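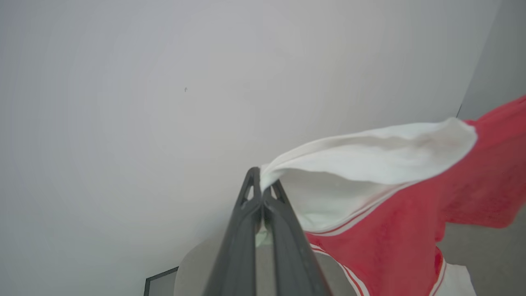 Figure 3. Pale surface with a single small dark mark, upper left of center.

4.2 Blank walls and the tenant's eye

Of the 348 tenants who returned the Wallby questionnaire, 82 said they had never looked at their own ceiling. Kamata and Pasaribu would call this "surface indifference." We would call it having a job. Still, the same people wrote at length about marks they wanted painted over before moving out, and 27 of them attached a drawing.

Olatunji argues that plainness is something a landlord sells – white paint costs little and offends few. Our interviews in Farneck, held in May, mostly agree, though one man did ask us to leave once he heard the topic.

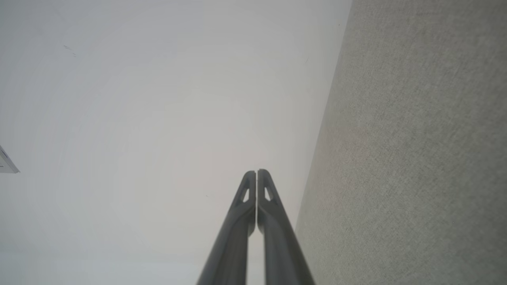 Figure 4. Two dark gray tips, nearly touching, with a thin pale gap between them.

Kofler's scale of visual rest gave us two usable scores per household and a great many arguments. Csonka dropped the third item, on "mood of the corner," after tenants kept asking which corner.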